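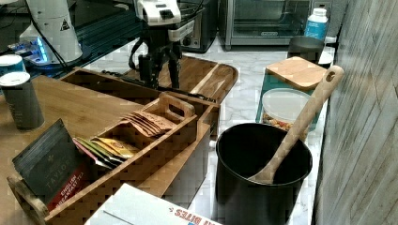 Sithole Tape Transfer: frequently asked questions

Which formats do you accept?
Quarter-inch reel and compact cassette. We do not transfer DAT.

What files will I receive?
24-bit WAV at 96 kHz, one file per side. MP3 copies on request.

My reels are sticky. Can they be played?
Usually, after baking. Do not try to play them first -- the oxide may shed.

How many reels can I send?
Up to 30 per order. For larger collections, write to Upendo Waweru at the Nelholm workshop.

Can I drop tapes off?
Yes, at Nelholm only. The Hanville counter closed in September.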